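COMMUNIQUÉ DE PRESSE

Chez Unier, un bras robotisé arrive au tri des retours, et voilà ce que ça change pour nous

Giltholm, le 12 août 2019
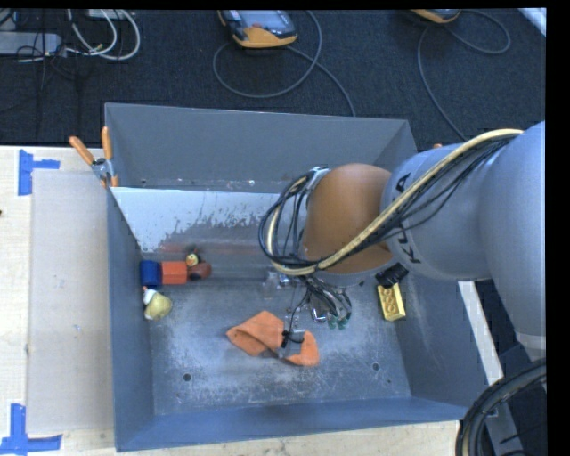
Je m'appelle Hadiza Aliyu, je dirige l'atelier des retours d'Unier depuis l'ouverture du site de Giltholm, et on m'a demandé d'écrire ce communiqué moi-même. La version de l'agence parlait de « transformation » à toutes les lignes et personne à l'atelier ne s'y reconnaissait. Alors je me lance, avec mes mots (et l'accord de la direction, je vous rassure !).

La nouvelle, la voici : à partir de novembre, le premier tri des articles en vrac sera confié en partie à un bras robotisé. L'installation est réalisée avec Laizer, l'intégrateur qui s'occupe déjà de nos convoyeurs, et le logiciel de prise d'objets vient de chez Grivska. Les essais ont commencé cet été dans la petite salle derrière le quai, et ils vont continuer jusqu'à la mise en service.

Pour ceux qui ne connaissent pas la maison : Unier reçoit les retours de magasins et de sites de vente en ligne, surtout du jouet, de la petite décoration et du linge pour enfants. Tout arrive mélangé. Un carton, ça peut être une peluche, trois cubes, un torchon roulé en boule, une pièce de jeu de construction qui n'appartient à aucune boîte connue. Il faut sortir chaque chose, la regarder, décider si elle repart en rayon, en don ou au recyclage. C'est un vrai métier, et j'y tiens.

La partie pénible, par contre, on la connaît tous : se pencher dans les bacs. Toute la journée, le dos plié, le bras tendu jusqu'au fond pour attraper un petit truc coincé dans un angle. Sur une journée normale, un poste de premier tri sort 400 articles. Je l'ai fait pendant des années et mes épaules s'en souviennent très bien. Quand on a demandé à l'équipe, au printemps, quelle tâche elle donnerait volontiers à une machine, la réponse est venue tout de suite, et c'était celle-là.

Le robot ira donc chercher les articles dans le bac et les posera un par un devant l'opérateur. Il ne décide de rien. C'est toujours une personne qui prend l'objet en main, qui tire sur une couture, qui cherche une étiquette, qui sent si un tissu a été lavé. La table de contrôle sera réglable en hauteur, on pourra travailler assis ou debout, et plus personne n'aura la tête dans un bac pendant sept heures.

Côté technique, je laisse la parole à Bello Haruna, qui pilote le projet chez Laizer et que l'on croise si souvent à la cantine qu'il a maintenant sa tasse :

« Les gens pensent que le plus dur, c'est le poids ou la vitesse. Ici, c'est la variété. Une brique en plastique, on sait où la saisir, ses faces sont franches. Un tissu froissé change de forme dès qu'on le touche. Une peluche s'écrase. Et puis il y a les objets collés contre une paroi, où les doigts de la pince ont très peu de place pour passer. On fait donc beaucoup d'essais avec des objets très différents dans le même bac, on déplace, on recommence. »

J'ai passé pas mal de temps à regarder ces essais, je l'avoue, et c'est assez fascinant ! Le bras est un KUKA, un modèle industriel, avec une pince à doigts et tout un faisceau de câbles qui suit le mouvement. Je m'attendais à quelque chose de très lisse, comme dans les salons professionnels. En réalité, un poste d'essai ressemble à un atelier : une pince à ressort sur le bord du bac, du ruban bleu pour repérer les emplacements, des boîtiers de commande posés sur la moquette. Ça m'a plutôt rassurée. Babatunde Sani, notre responsable maintenance, a tout de suite posé les bonnes questions sur le passage des câbles, et deux de ses remarques ont été reprises dans le dossier de Laizer.

Venons-en à ce que tout le monde me demande, y compris ma mère au téléphone : et les emplois ?

L'équipe du premier tri compte 13 personnes. Aucune ne part à cause du robot, et c'est écrit noir sur blanc dans l'accord signé au début de l'été avec les représentants du personnel. Ce qui change, c'est la répartition. Une partie de l'équipe passe au contrôle et à la remise en état, où nous manquons de bras depuis longtemps (les jouets qui partent au recyclage alors qu'il suffirait de recoudre une oreille, ça me rend malade). Les autres restent au tri, avec le robot, et tournent sur les postes pour ne pas faire le même geste du matin au soir. Les salaires ne baissent pas, et la prime de poste est maintenue pour ceux qui changent d'activité.

Il y a aussi de nouvelles fonctions. Sept collègues suivent en ce moment une formation de conducteur de cellule : démarrer et arrêter l'installation, reprendre la main quand une prise échoue, changer les doigts de la pince, remplir le journal d'incidents. La formation se fait sur le temps de travail et débouche sur un échelon supplémentaire. Aminu Ezeani, au tri depuis l'époque où l'on pesait encore les cartons à la main, a été le premier à s'inscrire. Je lui ai demandé une phrase pour la presse et il m'en a donné plusieurs :

« Au début je me suis dit, bon, c'est lui ou moi. Ensuite j'ai appris à m'en servir et je me suis surtout rendu compte de tout ce qu'il ne sait pas faire. Il faut l'aider, le régler, comprendre pourquoi il hésite. Et le soir, après une journée à côté de la machine, je rentre et je peux porter ma fille. Avant, certains soirs, c'était non. »

Tout n'est pas réglé, et je préfère l'écrire ici plutôt que de le lire ailleurs dans trois mois. Le textile reste le gros morceau : il arrive que la pince attrape deux articles ensemble, ou qu'elle lâche en route. La cadence n'est pas encore celle d'un trieur expérimenté, et nous n'avons pas fixé d'objectif de rendement pour la première période. Le bruit est un sujet aussi. Plusieurs collègues ont demandé que la cellule soit éloignée de la table de contrôle, et le plan d'implantation a été revu en conséquence. Enfin, certains n'ont aucune envie de travailler à côté d'un robot, et ils ont le droit. Pour eux, il reste des postes entièrement manuels, notamment pour les articles fragiles et les lots des associations.

Obinna Oyewole, délégué du personnel, suit le projet depuis la première réunion. Son avis est moins enthousiaste que le mien et je le reproduis tel qu'il me l'a envoyé :

« Nous avons signé parce que les engagements sont précis et qu'un bilan est prévu. Nous regarderons les arrêts de travail, les rotations, et surtout le rythme imposé au contrôle. Une machine qui apporte les objets sans jamais s'arrêter, ça peut aussi fatiguer. Nous avons obtenu que l'opérateur puisse la mettre en pause sans avoir à se justifier. C'était notre condition. »

Ce bouton pause, nous l'avons testé avec l'équipe et il sera placé de chaque côté de la table, pour les droitiers comme pour les gauchers. Les temps de pause ne seront pas relevés individuellement. Là encore, c'est dans l'accord.

Pour le calendrier : les essais se poursuivent à l'automne avec des articles prélevés dans nos vrais arrivages, puis la cellule sera montée dans le hall principal. La mise en service est prévue en novembre, sur une seule ligne, juste avant la grosse saison (oui, je sais, on me l'a déjà dit, mais la ligne manuelle voisine reste ouverte et peut absorber 100 % du flux si besoin). Le bilan avec les représentants du personnel aura lieu une fois la saison passée, et une deuxième cellule ne sera discutée qu'après.

Les journalistes qui souhaitent voir les essais sont les bienvenus à Giltholm, sur rendez-vous. Prévoyez des chaussures fermées, on fournit les gilets. Vous pourrez parler librement aux équipes, sans moi dans les pattes si vous préférez, et Bello Haruna répondra aux questions sur la cellule elle-même. Les prises de vue sont possibles, sauf sur les étiquettes de nos clients.

À propos d'Unier
Unier trie, contrôle et remet en circulation les articles retournés par les magasins et les sites de vente en ligne, principalement dans le jouet et le textile pour enfants. Son atelier est installé à Giltholm.

À propos des partenaires
Laizer conçoit et installe des équipements de manutention pour les ateliers et les entrepôts. Grivska développe des logiciels de saisie d'objets pour bras robotisés.

Contact presse
Hadiza Aliyu, atelier des retours, Unier, Giltholm. Le plus simple est d'appeler le standard et de demander l'atelier, en évitant l'heure du changement d'équipe.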